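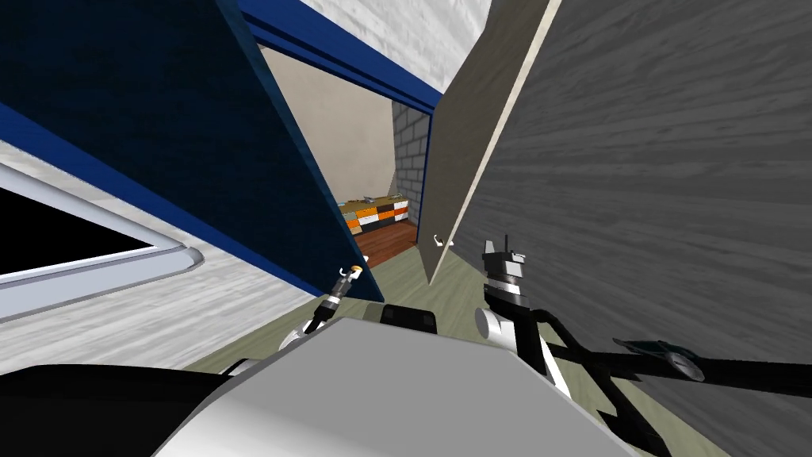 Two open doors, one blue and one gray, with a small room beyond.

How Do Scientists Live Under the Sea?

By Corina Mösli
July 18, 2020

Print this page
E-mail this page

Have you ever stayed underwater in the pool until your ears felt funny? That squeezed feeling is called pressure, and it comes from all the water pushing on you. The deeper you go, the harder it pushes – and that is something people who want to live under the sea have to think about a great deal.

Let's imagine you and I are moving into a sea lab called Budside. Our first surprise would be the way in, because some sea labs have an opening right in the floor! You swim up through it, and the water stays below you.

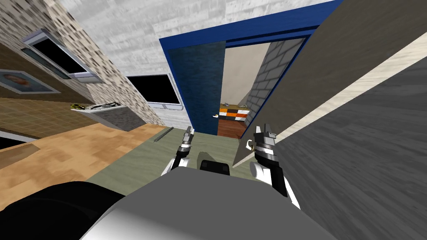

How can that be? Try it in the sink. Turn a cup upside down and push it straight down into the water, nice and slowly, and you'll find that the air stays trapped inside. A sea lab with a hole in its floor works in much the same way, only its air is pressed as hard as the water outside.

Now, breathing that squeezed air lets extra gas soak into your body, a bit like the fizz in a bottle of soda. If you popped straight up to the surface, the gas could make bubbles inside you, and that can hurt a person very badly. So when our stay is over, we have to let the pressure down a little at a time, which can take many hours. Bring a good long book, and maybe a deck of cards too!

Related items
Why Is the Sea Salty?
How Divers Talk With Their Hands
Who Eats Whom on a Coral Reef?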